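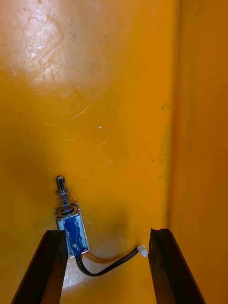 Unit 4: Push-Pull Solenoids
Electromechanical Devices, Lab Section
Instructor: Barbara Zalewska

Reading before lab: Clirnska workbook, the section on linear actuators. Skip the part on rotary types. We come back to those in Unit 6.

1. Parts

Coil. Many turns of enameled copper wire on a bobbin, normally covered with tape or a printed label. The one in the photo has a blue wrap.

Frame. A U-shaped steel bracket closed by a top plate. It holds the coil and carries the magnetic flux around the outside of it. A missing or loose top plate costs you a lot of force.

Plunger. The moving core. On our type the exposed end is slotted to take a pin or a linkage.

Return spring. Sits around the shaft and rests on the top plate. It moves the plunger back to its rest position when current stops.

Leads. Two black wires ending in a white plug. The coil has no polarity, so the plunger moves the same way whichever lead is positive. Polarity does matter for the flyback diode (section 3).

2. Force and stroke

Pull is weakest when the plunger is far out and rises steeply as the air gap closes. A force rating means nothing without the stroke it was measured at. When you compare two parts, compare them at the same stroke.

The spring works against the coil over the whole stroke. Net force is magnetic force minus spring force. Friction is ignored in this course.

3. Driving the coil

Use the transistor board from Unit 3. Put the diode across the coil with its cathode to the positive supply. When the transistor switches off, the stored energy in the coil goes through the diode and the transistor is protected. Release is a little slower with the diode in place.

Resistance rises as the copper warms up. Measure it cold, then again after the duty cycle run. A sample cold reading for your worksheet is 48 ohms, and the same coil read 63 ohms hot in September. Work out the temperature rise from these before you come to lab.

4. Lab procedure

Work in pairs. Check the plunger by hand first; it should slide freely and spring back. Hold the frame in the clamp by its metal sides, never by the wires. Hang weights from the slot with the pin supplied.

Reports go to Lalit Yadav by 2020-11-16. Include the force-stroke plot and both resistance readings.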